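Informe de avance para la Fundación Lutum
Proyecto Zusard: separación y caracterización de proteínas de suero lácteo
22 de febrero de 2016

Estimados amigos de la Fundación:

Antes de entrar en materia queremos agradecerles, una vez más, la paciencia con la que esperaron este informe. Sabemos que lo prometimos para antes de las fiestas y que la puesta a punto del método nos comió más semanas de las previstas, pero creemos que la demora valió la pena y que van a encontrar en estas páginas buenas noticias, junto con alguna que otra dificultad que preferimos contarles con franqueza.

Qué nos habíamos propuesto

Recordarán que el proyecto nació de una pregunta bastante sencilla de formular y no tan sencilla de responder: cuánto cambian las proteínas del suero entre que la leche llega a la quesería y el momento en que el concentrado sale en polvo. Para eso necesitábamos un método cromatográfico que separara con claridad la beta-lactoglobulina de la alfa-lactoalbúmina, y que además nos dejara ver los agregados que se forman con el calor. El plan original contemplaba dos etapas, la primera de desarrollo del método y la segunda de aplicación a muestras reales de la planta de Flirdale.

Lo que llevamos hecho

La primera etapa está terminada. Probamos distintas fases móviles y nos quedamos con un tampón fosfato con sulfato de sodio, que nos dio picos simétricos y una línea de base tranquila. Al principio trabajamos con una concentración de sal más baja y teníamos colas muy molestas, sobre todo en los agregados. Subirla poco a poco, con mucha prueba y bastante café de por medio, resolvió el asunto. También bajamos el caudal, lo que alarga cada corrida pero cuida la columna, y a estas alturas del presupuesto cuidar la columna nos parece muy sensato.

Desde octubre hemos inyectado 1168 muestras, contando patrones, blancos y controles. La repetibilidad de los tiempos de retención es buena y la de las áreas resulta aceptable para las proteínas mayoritarias. Con la lactoferrina todavía no estamos conformes — aparece en cantidades tan pequeñas que cualquier variación en la filtración previa se nota enseguida — y por ahora la informamos solo como presencia o ausencia.

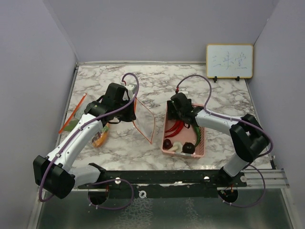 Dificultades

La más seria fue una subida de presión que nos tuvo parados ocho días. Cambiamos la precolumna, revisamos las conexiones y terminamos encontrando el origen en la preparación de las muestras: los sueros con más grasa pasaban por el filtro con una turbidez fina que se iba acumulando. Hoy centrifugamos en frío antes de filtrar y el problema no ha vuelto. El procedimiento corregido ya está escrito y lo usa todo el grupo.

La otra dificultad fue de suministro. La casa Man, que nos provee los viales y los filtros, entregó uno de los pedidos incompleto y hubo que reordenar el calendario de análisis. Fueron muy atentos y repusieron lo que faltaba sin cargo, así que el gasto en fungibles se mantiene dentro de lo aprobado.

Uso de los fondos

La partida de columnas y reactivos es la más avanzada, tal como estaba previsto para esta altura del proyecto. La de viajes casi no se ha tocado, ya que las muestras de Flirdale nos llegan refrigeradas por mensajería. Si a ustedes les parece bien, quisiéramos pasar una parte de ese remanente a la compra de una segunda columna, que nos permitiría tener siempre una de reserva. Les enviaremos la solicitud formal por separado, con el presupuesto adjunto.

Próximos pasos

En los meses que vienen nos dedicaremos a las muestras tomadas antes y después del pasteurizador, que son las que más curiosidad nos despiertan. Queremos comparar el perfil de agregados con los datos de solubilidad que lleva la propia planta y, si los números acompañan, preparar un primer manuscrito. Falta además cerrar la validación, en particular el límite de cuantificación y la estabilidad de las muestras congeladas — de esta última ya tenemos los primeros puntos, pero conviene esperar a completar la serie antes de adelantar nada.

Quedamos a su disposición para cualquier consulta, y si algún día pasan cerca del laboratorio, ya saben que serán muy bien recibidos.

Con nuestro afecto y gratitud,
El equipo del proyecto Zusard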